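The shingle bar at Urken

I went back to Urken in April to walk the bar again, this time from the Pledilthorpe end. The last time I did it from the north and ran out of daylight at the old sluice, so there was a stretch in the middle I had never seen.

The bar is a long ridge of pebbles with the sea on one side and a brackish lagoon on the other. It runs from the foot of the Pledilthorpe cliffs to the low ground at Lorlow, and the sign in the parking lot gives the length as 3,239 yards. The sign also has a map, but the map still shows a footbridge over the outlet. The footbridge is gone. You cross on the road bridge now, which adds a few minutes.

I started at half past seven in the morning with the tide going out. The wind was from the southwest and the lagoon side was much calmer than the sea side, so I walked the lagoon side first. The stones are larger at the Pledilthorpe end, up to the size of a potato, and they get smaller as you go north. By Lorlow they are closer to peas. I like that about it. If you were set down anywhere on the bar in fog you could pick up a handful and have a fair idea where you were.

The crest is almost bare. On the lagoon side there is sea kale, some sea campion, and a gray-green strip of sea purslane along the waterline. The kale was just coming up, dark purple and crinkled. In a couple of places the storms have pushed fans of clean stone right over the back slope and buried the plants, and I saw one kale shoot coming up through the edge of a fan.

The middle part, the part I missed before, has a low spot where the crest dips. Behind it is a patch of saltmarsh on old mud. There was a little egret in the creek and a group of dunlin that kept getting up and settling again in the same place. I had my lunch there far too early, at ten, sitting on a railroad tie that must have come in with the winter seas.

Some practical notes for anyone going. The Pledilthorpe lot holds more cars than the Lorlow one and has a restroom. The Lorlow restroom was locked. Parking is by coin or card, but the card reader didn't like my card. Dogs have to be on a leash on the lagoon side from spring until the end of summer, for the ringed plovers, and there is a rope fence around the part they use. Wear boots with some ankle to them. I counted my steps on one section out of boredom and got 1,144 between two of the marker posts, and my calves felt every one of them. Walking on loose stone is slow, and I would allow twice the time you would give the same distance on a path.

I got to the outlet a little before noon. The water was running out fast under the road bridge, brown from the marsh, and there was a clear line where it met the sea. Two people were fishing from the wall on the south side. The banks there are held up with concrete blocks and the lower ones are green with weed. North of the outlet the bar is narrower, and it feels like a different beach — flatter, with real sand at low water and a lot of razor shells.

I took the bus back from Lorlow. It is the 167 and it goes by way of the harbor, so I got a second look at the whole bar from the hill above Nguyen Point. From up there you can see how thin it is.
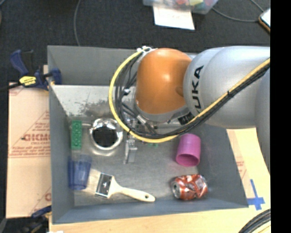 Robot arm over a gray bin, with a yellow cable looped around the orange wrist

I still want to do the walk in winter, after a big blow, to see where the new fans have come over. The low spot in the middle looks to me like the place it would go first, though I'm no expert and it has been there on every map I own. The oldest of those is a tide chart I bought secondhand, and it marks the dip with a dotted line and no name.

Next month I'm going to try the cliff path south of Pledilthorpe, if they have reopened the steps. When I looked there was still tape across the top and a notice with the dates washed off.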